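Visit report: simulation and data group, Trendholm site, Cliltberg

October, one working day, 9:00 to 16:30. Purpose: to see how the group gathers manipulation examples in simulation before we commit to the Lernadel format ourselves. 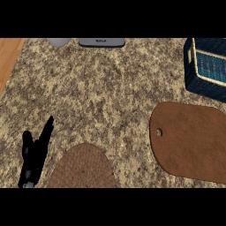 Rendered episodes alone will not carry a policy onto a real counter, our host remarked before the coats were off, and anyone who came for that claim could go home early. The group treats simulation as bulk material. Real teleoperated episodes are added at the end of training, and the ratio between the two is still being argued over.

The current kitchen set holds 2573 accepted episodes. Each is driven by an operator with a pair of hand controllers, one per arm, and stored with joint positions, gripper state, camera views and a one-line task instruction. Between episodes the software redraws the countertop material, the lighting and the placement of the objects. Stone surfaces with a coarse speckle are used heavily. Earlier policies did well on plain surfaces and poorly on patterned ones, and the group wanted that corrected in the data before touching the model.

Object choice follows a similar line. Flat items such as pads and trivets are kept in the pool although they are slow to collect. A parallel approach from above gives very little to hold, so operators tend to go in low and from the side. A woven basket is a different problem: thin rim, open top, many workable grasps. The group does not prescribe one. Operators choose, and the spread of choices is kept.

We sat in on a session in the afternoon. Target is 25 accepted episodes per operator per shift. An episode is rejected if it exceeds 900 control steps, if the object leaves the counter, or if the arm is idle for too long at the start. The last rule is applied by script. The other two are also checked by a person, who replays the episode at double speed. Of the rejected episodes on file, 116 have been set aside and labeled by failure type – these go to the evaluation team and are not used for training.

Points we raised:

Controller latency. Noticeable on the left arm when both cameras were streaming. Known, no date for a fix.

Instruction text. Written by the operator after the episode. Wording varies a lot between shifts, and "pad", "mat" and "trivet" are used for the same asset.

Export. The Lernadel writer stores gripper opening as a fraction of full travel. Our James rig logs millimeters, so a conversion is needed on our side.

A sample export has been requested. The return visit is planned for a Wednesday, morning session only.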